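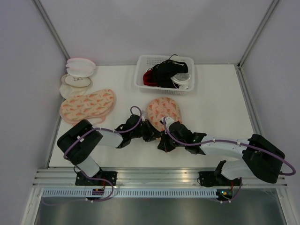 Software Update: Coordinated Control on the Two-Arm Cells

The Cliltham automation laboratory has completed the move of its two-arm cells to release 3 of Plollix, the in-house control and planning package. The change affects every group that books time on the cells, including those who use them only to test perception models. Users are asked to read this item before their next session, as several default settings have changed.

Under the earlier release, each arm was planned on its own. A small arbiter then delayed one arm whenever the two paths came too close. The method was safe and easy to maintain, but it was poorly suited to soft goods. Cloth work often calls for both grippers to meet over the same article, and the arbiter treated any such meeting as a conflict. Operators reported long pauses near the middle of the table, and some had begun to widen the tolerance by hand in their own configuration files.

Release 3 plans both arms as a single system. The planner now receives one joint target, checks the full motion of both arms against each other and against the fixed parts of the cell, and sends out one timed path. Close approach is permitted inside a shared zone that the user defines before the run. Outside that zone the former clearances still apply. Any hand-edited tolerance values will be ignored, and a warning will appear in the session log.

The perception service has been revised at the same time. Eye masks and similar small textile articles remain the standard test set for this work, because they fold, overlap and hide their own straps. Two articles with the same print present a particular problem: the earlier segmentation model tended to join them into one region whenever their outlines touched in the image. The new model, trained by the Stellberg group, labels each article separately and reports a confidence value for every boundary. The planner may be told to decline a grasp when that value falls below a set limit.

Testing was carried out over 300 trials on textile articles. The joint planner produced a valid path in 196 milliseconds at the median, and the slowest accepted plan took 900 milliseconds. In 103 trials the system declined the first proposed grasp and asked for a new view. The laboratory regards this figure as too high for routine use. Most of the refusals concerned folded articles, where the model marked the fold itself as a boundary between two objects. Further training data is being prepared.

Rhonda Cloutier, who leads the control software team, has asked users to keep the confidence limit at its default until that work is finished. "A refusal costs a few seconds and leaves a clear record," she said. "A poor grasp on a folded piece is much harder to trace afterward, and we would like the logs from this period to be comparable across groups."

The shared zone is normally set over the center of the table. With a patterned mask lying there, the two grippers can be brought to face each other across a narrow gap, an arrangement the earlier arbiter would have stopped well short of. Articles kept toward the rear left corner, and those in the white basket at the back, fall outside the zone and are handled under the standard clearances.
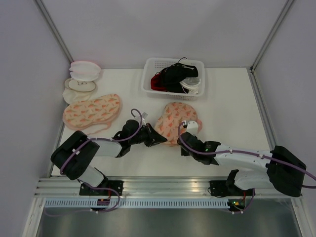
Changes to Session Files

Existing session files will open in release 3, but they must be saved again before a run can start. The separate left and right speed limits have been replaced by one limit for the pair. Where the two old values differ, the lower one is kept.

Basket positions are now stored with the cell and no longer with the session. Users who move a basket should run the short registration routine from the Setup menu.

Replay of older recordings is supported through the Lachance viewer only. The viewer shows both arms on one timeline and marks the points at which the planner declined a grasp - a feature several groups had requested. Recordings made before release 2 cannot be converted.

Training and Support

A one-hour introduction to the joint planner will be offered twice in February, with places allotted in order of request. Groups that rely on custom planning scripts should send them to the control software team beforehand so that calls to the old arbiter can be identified. Release 2 will remain available on the simulation server through the end of that month, after which it will be withdrawn.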